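Ticket: Bin cell, replacement parts and next-year budget
Opened by: Şükran Bozkurt
Queue: Equipment / purchasing
Priority: was Normal, now High
Status: Open, waiting on vendor
Opened: 2022-09-13

Original request

Need a decision on bin cell spend before the budget sheet locks. Three things open: gripper spares, cable dressing on the wrist, new bin or keep the metal one. Quotes from Plekivo and Kılıçarslan attached, Javlow still hasnt sent theirs. Please don't merge this with the conveyor ticket again, different cost code.

Symptoms, for whoever picks this up

- Picks near the walls fail more than picks in the open floor. Worst in the corners.
- Gripper faults out with "finger not closed" and needs a manual reset from the pendant. 14 times last week by the fault log.
- Arm slows down on the rotate move when the wrist is past a certain angle. Suspect cable drag, not proven.

Log

Entry 1. Power cycled controller, reloaded the gripper config. No change. Faults came back inside the hour.

Entry 2. Swapped finger set for the one spare set we own. Faults dropped to 6 the next shift, then crept back up. So wear is part of it but not all. We now have zero spares on the shelf, hence the ticket.

Entry 3. Ran the corner picks by hand jog at slow speed. Fingertip touches the sloped wall before it gets under the part. Approach angle needs work, Prernus integration guy says he can change it in the planner but it's billable. Asked for hours in writing. Got a phone call instead. Asked again.
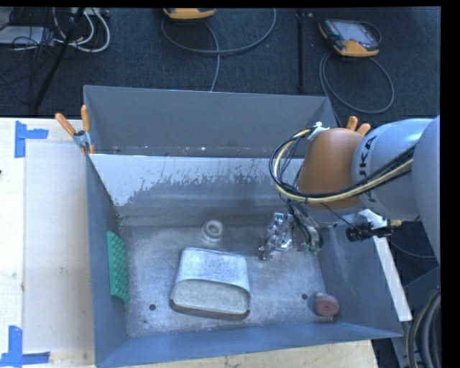

Entry 4. Rotate move, tested with the cable bundle tied higher up. Slowdown gone for most of the travel, still there at the end. Tie is a stopgap. A proper dress pack is on the Kılıçarslan quote, line 3, and I'd take it over losing a wrist cable mid run. If we lose a cable the lead time is 17 working days, we have no second cell to move the work to.

Entry 5. Bin. Quality asked if we should go to a plastic tote with straight walls. Checked with the vision side, they would have to retune for the new surface and redo the bin model. Two days of their time minimum, not in anybody's budget. Also the clamps would need to change for a tote rim. Metal bin is scratched up but it works and it's paid for. My vote keep it one more year and put the money in fingers.

Entry 6. Compared finger quotes line by line.
Plekivo: cheaper per set, minimum order is 4 sets, shipping extra. Says compatible, no test report.
Kılıçarslan: pricier, no minimum, will take back unopened sets, lead time 19 days.
Javlow: nothing yet. Chased by email and the web form. Form said thank you for your intrest. No reply since.

Comment from purchasing: can you split this, fingers on consumables and dress pack on capital?

Reply, ŞB: yes for fingers. Dress pack is under the capital limit on its own, so it either goes on maintenance or gets bundled with the integration hours. I need you to tell me which, I can't guess it. Last time I guessed and it came back.

Comment from purchasing: bundle it. Need the Prernus hours in writing first.

Reply, ŞB: chased Prernus third time. Copied their office address too.

Budget lines, draft

Fingers, two sets now and two in January. Kılıçarslan.
Dress pack, one, with fitting.
Planner change for corner approach, hours TBC by Prernus.
Spare wrist cable, one. Not on any quote yet, adding it.
Tote trial: zero. Parked.

Note on spares. We bought this cell with one spare finger set because the sales sheet called them long life. Maybe so on cartons. Our parts are mixed, hard metal stuff next to light stuff, and the fingers hit the floor of the bin plenty. Please plan on a set per quarter going forward and put it in the base number, not as an exception each time.

Still needed before I can release

1. Prernus hours in writing
2. Cable part number, checking the arm manual, the label on ours is unreadable
3. Javlow, yes or no. If no quote by end of day tomorow I go without them
4. Sign off on keeping the metal bin

Entry 7. Prernus sent the hours. Higher than what he said on the phone. Sent it back with a question about the travel line, we are in the same town. Leaving ticket open. Running corner picks at reduced speed until the new fingers land, operators told.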